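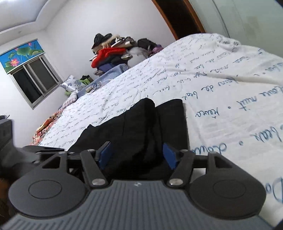

Review: Dretau hand gripper kit, build and first month of use

I bought the Dretau kit in September to build a pair of hand-held grippers at home. Most of the parallel-jaw kits I looked at assume you own a machined base and a good torque driver. This one assumes a table and an evening, and that is close to the truth. Jerumholm sells it for 200 dollars a side, shipped flat.

The box had 106 parts in it, counting screws. The linkage plates were clean, with no burrs in the triangular cutouts. The instructions are 17 pages long and fine up to page nine, where the left and right arms are drawn the same way around. I built the left one backward and had to pull the pins. Pulling them is possible but slow, and I would not want to do it twice on the same set.

Assembly took one evening for the first gripper and half of the next for the second. The ribbed body is comfortable to hold. The pivots were stiff out of the bag and loosened up after a day of opening and closing. I added a drop of light oil to the upper joints, which the manual does not mention. 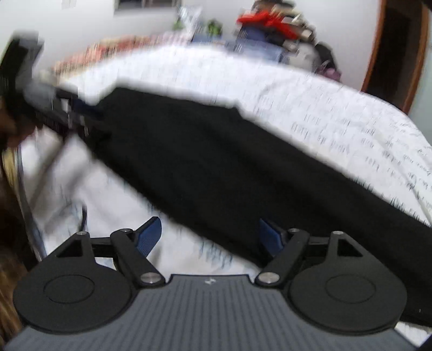 The blue pads are the best part. They hold thin cloth without bunching it much, and the texture has not worn down yet. Nurnthorpe sells a softer set for 49 dollars. I tried it and went back to the stock pads - the soft ones drag on cotton and are slow to let go.

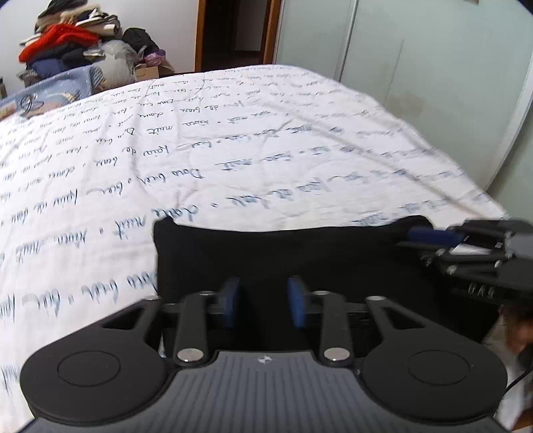
Cloth is a harder test for a gripper than blocks or cups, and it is where I would start if you are deciding between this kit and the Garrido. A dark garment on a white printed sheet makes a good work surface for it, as the edge of the cloth is easy to see between the pads. Two grippers coming in from different sides also show how much room the linkages need. They are wide, and you have to plan the angle of the second one before you close the first.

Complaints: the pivot caps pick up scratches, the spare screws are one size short, and support took nine days to answer my question about page nine. The Garrido has a narrower body but costs more and comes with no spare pads.

I would buy the Dretau again for home use. For a shared shop I would order extra pins with it.

Posted 03/07/2018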